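Fedalham workshop moves gripper service to a fixed monthly plan

The Baert workshop in Fedalham has changed the way it takes care of its hand-held grippers. Since February every unit goes through the same bench check once a month, and the yellow fingers are replaced before they become a problem. Until now a gripper was opened only when somebody reported a fault.

The workshop looks after 30 of these tools. They go out in pairs to homes in Fedalham and Stindthorpe, where two people work with clothes, bedding and other soft things, and the recordings are later used to teach robot arms the same tasks. The tools come back with lint in the joints, fingerprints on the glass and, from time to time, a screw that is no longer tight.

"A gripper can look perfect and still give bad data," said Ghislain Dhillon, who is responsible for maintenance at the workshop. "If one finger has moved a little to the side, the person who holds it will correct this with the hand and will not notice. The robot that learns from it can not correct."

The bench check takes 12 minutes for one unit. First the technician reads the code on the sticker and opens the service sheet for that number. Then the rear plate is cleaned with a dry cloth, the sensor glass with a lens tissue, and the screws are tested by hand with a short driver. Power tools are not allowed for this step, after two plates were cracked last year. 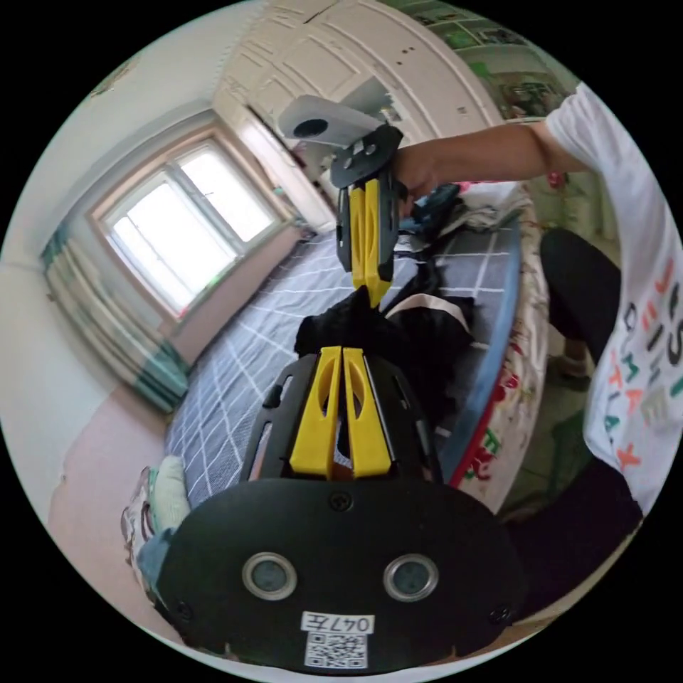 Most of the work on the new plan went into the fingers. They are the part that touches the fabric, and they are also the part that wears first. Dhillon's team found that lint collects inside the long slot of each finger and stays there even after the outside is wiped. The slot is now cleaned with a soft brush, from the rear to the tip, and afterwards the technician closes the fingers slowly and looks at the gap. It must be even along the whole length. When two grippers work over one dark garment on a bed, with the fingers so near to the cloth, a small difference between the two tools is enough to make the recordings hard to compare. For this reason a pair is always serviced together, and if one unit gets new fingers, the other gets them too.

The camera box on the top has its own step. The technician places the gripper in a wooden holder, points it at a printed card on the wall and compares the picture with one that was saved when the unit was new. If the two pictures do not agree, the box is taken off, the mount is cleaned and the test is done again. A unit that fails 3 times is put on the red shelf and sent to the Tallaseck office, where the mount can be exchanged.

The plan has a cost. In the first month nearly 20 fingers were replaced, many more than in a usual month before, and some units were missing when the teams wanted to leave in the morning. The workshop now does the checks in the late afternoon, when most pairs are already back, and keeps two complete pairs in reserve.

Not all of the operators were happy at first – a few of them had become used to a certain tool and did not like to receive another one. Dhillon said he understands this, but he asks them to write any strange feeling in the handle or the trigger on the return card, also when they are not sure. Several loose screws were found in this way.

The service sheets are still on paper. The workshop wants to move them to a tablet before the summer, so that a technician can read the code and see the full history of the unit at once. The office in Tallaseck will begin with the same monthly check when its new bench is ready.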